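Geltora 4: A Household Robot Simulator, Reviewed by Someone Who Paid for the Electricity

Reviewed by Karla Orozco
Posted 6/5/26

I have now lived with Geltora for long enough to have opinions and a warm office. For anyone arriving fresh: it's a simulator for two-armed household manipulation, and it comes bundled with Ovetach, a training recipe that claims you can learn pick-and-place policies in rendered houses and lose very little when you change the furniture. The furniture-changing part is what I wanted to test. Everybody's policy works on the table it grew up with.

Installation took an afternoon. The manual says minutes, and doesn't say how many. Once it was running I had no crashes that I could pin on Geltora, although I had several I could pin on my graphics driver and one I blame on Zachary Thibodeau, who shares the machine and believes in updating things.

The method is simple enough to explain to a relative. Ovetach trains on a general view of the room plus a close view from each wrist, and during training it randomly blanks one of the three. The policy learns not to lean too hard on any single view. In the write-up by Mabli Wynne and Nivaldo Assunção this is called view dropout, and it gets a great many pages for something that amounts to putting a hand over one eye.

It does work, though. I ran 935 evaluation episodes across layouts the policy hadn't trained on. With view dropout switched off, success sat at 42 percent. With it on, I got 61. The write-up reports higher, but they used their own houses and I used mine, which I built badly on purpose -- dressers too close to walls, clutter where no sane person would put it.

Contact is where I'd take points off. Thin rims are a headache. The gripper will get hold of an edge and the solver will then treat the whole business as a matter of opinion, with the object creeping a hair per step until it either settles or leaves. Raising the solver to 500 iterations helps and makes everything crawl. Bottles behave. Cookware is moody.

Texturing is uneven too. Somebody on the asset team plainly loves rust and wood grain and was less interested in ceilings. I don't mind this as much as I thought I would, and neither did the policy.

Views from my evaluation runs, all straight out of the renderer:

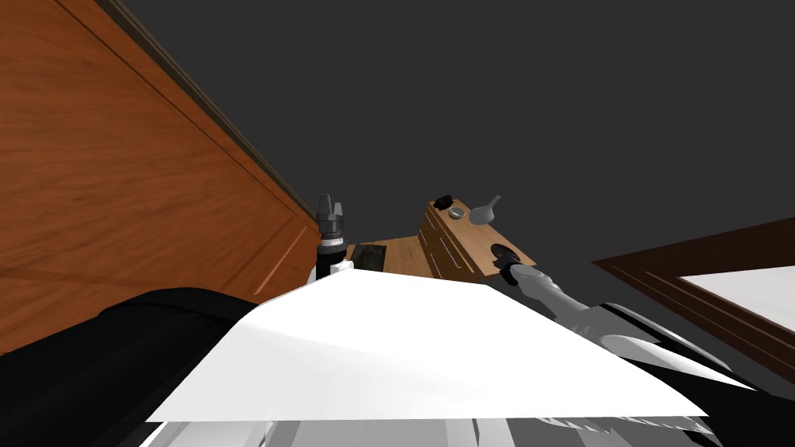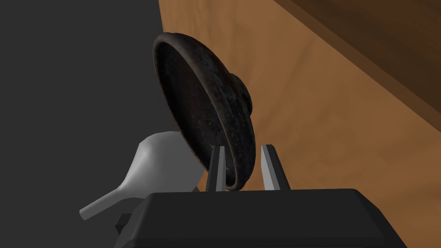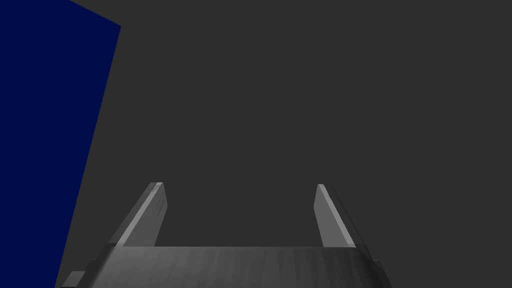 Logging is the best thing in the package. Every view is saved against the same clock, so when a run goes wrong you can step through the wrist and room views together and find the step where it went wrong. I caught two bugs in my own reward code this way and have told very few people about them.

The documentation, on the other hand, reads as if it were written in October and then left outside. Half the options for Ovetach are listed under names they no longer have. Raelene Pearce keeps a corrected list on the user forum, and you should find it before you change any setting at all.

Would I buy it again? For layout generalization, yes. For anything that depends on honest friction, I'd wait for version 5, or keep a real arm and a real skillet nearby to check against. My license runs out next year and I'm planning to renew, provided Zachary stays away from the driver.

Score: 4 out of 5, with the missing point to be collected from the contact solver.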